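Stakholm is closing its old forums, and I have feelings

I was halfway through my first coffee when the email from Stakholm landed, and I read it three times before I believed it. The company is switching off its customer forums at the end of January and moving everybody over to a new community space built on Nodon. If you follow this blog you know I have spent an embarrassing share of my adult life in those forums (I learned half of what I know about running a customer community by lurking there), so forgive me if this runs a bit long for a news post.

The basics first. The forums have been up for 13 years. They go read-only in early January, and by the end of the month the old address will send you to the new space. Existing members keep their usernames if they claim them before the switch. If you don't claim yours, it goes back in the pool, and I can already think of two or three people who are going to be furious when somebody else grabs their handle.

What happens to the archive

This was my first question, and it was clearly everybody else's, judging by the replies that piled up under the announcement before lunch. Stakholm says it will carry over 4000 threads, picked by how often they were read in the past year. Anything outside that list gets packed into a downloadable file that members can request through the help page. After that it's gone from the public web.

I went back and forth on this one. On the one hand, a lot of old forum threads are people saying "same here" and "did you ever fix this?" and then silence for nine years. On the other hand, those are the threads I land on at midnight when something breaks! Search traffic has a long tail and the people in it don't show up in a report on last year's most-read pages. I asked the community team on the announcement thread whether members could nominate threads to save, and the answer was yes, up to a point. There's a form, and each member gets a handful of picks.

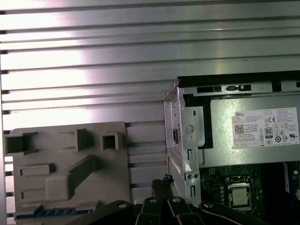 Who's running the new place

The moderation work goes to Declercq, the agency that took over Tuvance's help community last spring. I wrote about that one at the time and I was pretty grumpy about it. The first month was rough, with canned answers all over the place and a couple of longtime members locked out for posting links to their own how-to pages. It did get better. By summer the replies sounded like people again, and the Tuvance folks brought back the weekly open thread, which was the thing I missed most.

So I'm cautiously okay with Declercq. What I want to know is whether the current volunteer moderators get a seat at the table. Stakholm's post says they'll be "invited to take part," and I have been in this business long enough to get itchy when I read a phrase like that. Invited to do what? Will they be able to move a post? Close a thread? Talk to somebody on staff when a product issue blows up over a weekend? I sent those questions in through the press contact and got a friendly note back saying more details are coming before the holidays. I'll update this post when they do.

One piece I like a lot: there's going to be a member council with real calls every month, open to anybody who wants to listen in. The first 100 people to sign up get to help write the house rules. I signed up at 7:40 in the morning in my bathrobe, so we'll see.

What it means if you run a community

I've had a bunch of messages today from readers who manage communities of their own and want to know if they should be looking at Nodon too. My answer is a big shrug with some notes attached.

I've used Nodon on two client projects. It's quick, the phone version is good, and the notifications don't make you want to throw the phone in a lake. Search is the weak spot. It favors new posts so heavily that a great answer from two years ago might as well be buried in the yard. If your members mostly show up to chat, you won't care. If they show up to solve a problem and leave, you'll care plenty, and you should test it with real questions from your own members before you sign anything.

The other thing I'd look at is how you tell people. Stakholm did a decent job here, I think. The email was short, it came from a named team inbox that takes replies, and the dates were right at the top. Where they slipped was the timing. The blog post went up almost two hours before the email, so the most active members heard about it from a stranger on social media. I did exactly the same thing to a client's members once, and I spent the next week writing apologies one at a time. Members first, then the world. Write it on a sticky note.

Meanwhile over on the forums, the hardware corner (my favorite corner, full of people who will happily spend an evening talking a beginner through a memory upgrade) has already started a goodbye thread. Somebody posted the first question they ever asked there, and then everyone else started digging up theirs. Mine was about a podcast feed that wouldn't update, and I had typed it entirely in lower case. 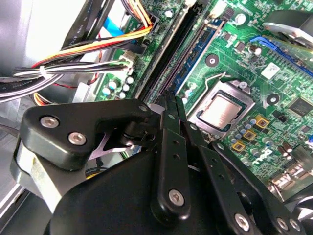 Inside an open desktop computer, near the processor socket.

There's a split in that thread that I expect we'll see everywhere by January. The regulars are sad but packing their bags. The people who drop in twice a year are asking why they need a new login at all, and I don't have a great answer for them. The new space lets you read without an account, which helps, but you can't post as a guest the way you could before. Stakholm blames spam. I'm sure there was plenty of it, and I'm also sure a few good questions will never get asked now.

A few last bits that came in while I was writing. Private messages will not be moved, so save anything you want to keep. Badges are coming over but post counts are not, and the folks who were closing in on 1000 posts are taking that hard (I'm nowhere near it, and I'm still a little sore on their behalf). The events calendar moves in the second wave, after the switch, so local meetup hosts should keep their own sign-up lists until then.

I'm planning to talk about all of this on the next show. If you moderate over there, or used to, drop me a line through the contact page and tell me how it looks from your side. I'm especially curious to hear from anyone who went through the Tuvance move and stuck around.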